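Two weeks with the Pidunley jaws (and one with the flat ones)

I promised a gripper post back when I was moaning about cables, and then March got away from me. So, sorry to the two people who wrote to ask! It's long. Get a coffee.

Quick catch-up for anyone new. I work with a small group that collects hand-held demonstrations for household tasks. You hold a gripper in each hand, you wear a headset, you do the chore, and the recordings go off to people who are cleverer than me and who train a policy on them. My part is the hardware: I fit jaws, print markers, swap batteries, charge everything overnight, and get yelled at (kindly) when the tracking drops out. Lately the tasks have all been bathroom tasks, and a lot of them are cloth. Cloth is where I start having opinions about jaws.

We had two kinds to choose from. The Pidunley ones come to a point and have a soft black loop on the inside, so they give a bit when they close on something. The Kariuki ones are flat parallel pads, stiffer, with a much lighter trigger. Same housing behind both, same markers, same battery. I went in sure that I would like the Kariuki better. I like flat pads. I learned on flat pads. My first rig was two flat pads and a bicycle brake lever, and I still miss it.

Week one was all Kariuki, then, and it started out great. The trigger is lovely. You can close it halfway and just stay there without your finger shaking, and after a morning of picking up bottles and toothbrush cups I was ready to write this post on the spot and call it a win for team flat. Bottles are easy. Anything with a neck is easy. I had Paraschiva doing the pour-and-put-back task for most of an afternoon and she never once had to stop and shake out her hand, and she is the first person to tell me when something hurts.

Then we moved on to towels and it all went sideways. With flat pads you can pinch a towel fine if there's an edge standing up for you. If the thing is lying flat on the rim of a tub you slide, and slide, and then you dig at it with the corner of the pad like you're trying to get the lid off a paint can. You can see people's shoulders come up around their ears. Elfriede invented a move where she pushed the cloth with one hand until it wrinkled and then pinched the wrinkle with the other, which works every time and looks very smart, and which the training people asked her to please stop doing. They wanted one hand to be able to do it. Fair enough, but she was a little put out, and so was I!
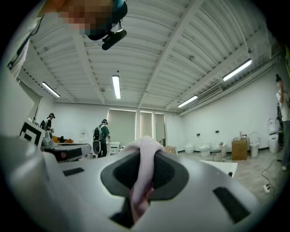

One thing I never think about when I'm bench testing is how much of your own view the tool takes up. On the bench you hold the gripper at arm's length and turn it over and say hmm, nice shell. On the floor you've got the head camera looking down, the camera on the tool looking wherever the tool is looking, and a big round body in between. With soft things it's worse, they fold up toward you and fill whatever space you left for the lens. I went through a batch of the wrist recordings after lunch one day and there were long stretches where all I had was cloth, too close to be sharp, and a slice of ceiling. You can still tell what the jaw is doing from the opening angle. I wouldn't want to guess what the towel was doing.

So for the second week I put the Pidunley jaws on and asked everybody to do the same list over again. (They love me.)

First impression: the trigger is heavy. I'd forgotten how heavy. There's a spring in there that I think was chosen by somebody with the hands of a blacksmith, and by the second hour my index finger was talking to me. Valentin, who climbs, said he didn't notice anything. Thank you, Valentin. I ended up swapping in a softer spring from my box of odds and ends on one pair, and people fought over that pair for the rest of the week. If you buy these, do that on day one. It takes a screwdriver and a bit of patience, and do it over a tray, the little clip will fly.

Second impression, and here's where I had to eat my words: the points are so good on cloth. You come in low, you let the tip ride along the tub, and it just goes under. Then the loop folds around whatever you caught and you don't have to squeeze like mad to keep it. I did the drape-the-towel task myself, over and over, way more than I needed to, it felt that nice. The place where the flat pads slid was the place where the points did best, right on the curve of the rim, and I still can't fully explain why. My guess is that the loop bends a little to match the curve. Alois thinks it's just that the tip is thin. We've had this argument in the car, at lunch, and once by text message at six in the morning.

They're worse at bottles, though. A round bottle wants to roll out of the points, and if you grab it up near the neck it swings. We lost some soap. I mopped.

And they're worse at anything flat and hard, like a bar of soap lying on its big side. You get under one edge, feel very pleased with yourself, and then it flips over and shoots across the tub. Safta laughed so hard the first time that we had to redo the take. I'd still call it a fun problem. I'd like to try a strip of something grippy on the very tip, and if any of you have tried that, please tell me what glue held up, everything I've used so far gives up after a day or two of being opened and closed.

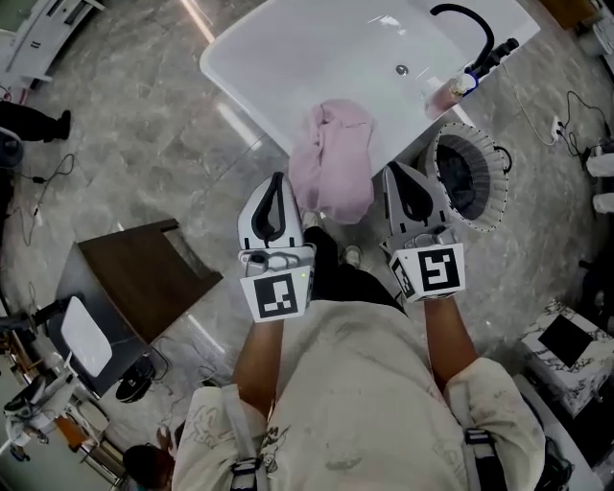 About the markers, a few of you asked. Yes, we're still on the printed squares, and yes, I'd love to be off them. The Mirkongate tracker was supposed to let us drop them and it came with a very nice brochure. I gave it a fair shot. In the open middle of the room it's great, smooth as anything. Bend down over a tub with both hands close together and it starts swapping left for right, and once it has swapped it stays swapped and looks completely calm about it. You don't find out until evening. The squares are ugly and they catch on sleeves, but when they lose you, they lose you loudly, and I can stop the person and fix it right then. I'll take ugly.

What I did change is the angle. I tilted the second square on the side of each housing a little further out, so that when your wrists turn in toward each other the head camera still has something to hold on to. It was a tiny change and it saved me more evenings than anything else I did this month. If you're building your own, print a wedge and try it before you go buying trackers.

Numbers, for the people who only scroll down for numbers. The plan was 1000 takes over both jaws. We ended with 931 that I'd be happy to show somebody. Of those we've thrown out, 63 were tracking trouble, nearly all from the days before I moved the squares, and the rest were people stuff: someone walked off still recording, someone forgot to start, a phone rang. I'm not going to give you a success rate per jaw and pretend it means anything. People got better at the tasks as they went along, the Pidunley week came second, and I should have mixed the two up from the start. I know. Alois told me so before we began, and it's written down in his handwriting in the notebook, underlined.

Also on the list of things I'd do differently: straps. We started with the controller boxes on belts and ended with everything on the shoulders, and the difference when you lean forward is huge. With a belt the whole box slides around to your belly and pokes you each time you bend to the tub. With shoulder straps it stays on your back and you forget it. Tighten them before you put the headset on, though. Doing it after means twisting your neck with a weight on your forehead and I've got the sore spot to show for it.

And batteries. The softer trigger had no effect on battery life, I was asked, no idea why it would. Cold mornings do. Keep the spares in your jacket.

So which one am I keeping? For now the Pidunley jaws stay on for anything soft, with the lighter spring, and the Kariuki pads go back on when we get to the shelf tasks. Swapping takes me a few minutes a side, and after that you have to redo the zero position or the opening angle is off by a hair and you get takes where the jaw claims to be closed on thin air. I forgot that step once already. Paraschiva caught it, I bought the pastries.

I did write to the Ument people too, the ones who do the three-finger thing, to see if they'd lend us a pair. They said yes and then asked which housing we use, and then went very quiet when I sent the drawings. I think the mounting holes are going to be a problem. If the pair does show up I'll run it on towels first and then soap, in mixed order this time, and put the results up here with the settings for all three.

Comments are open again, by the way, I found the box I had unchecked. Spring part number is coming as soon as I find the bag it came in.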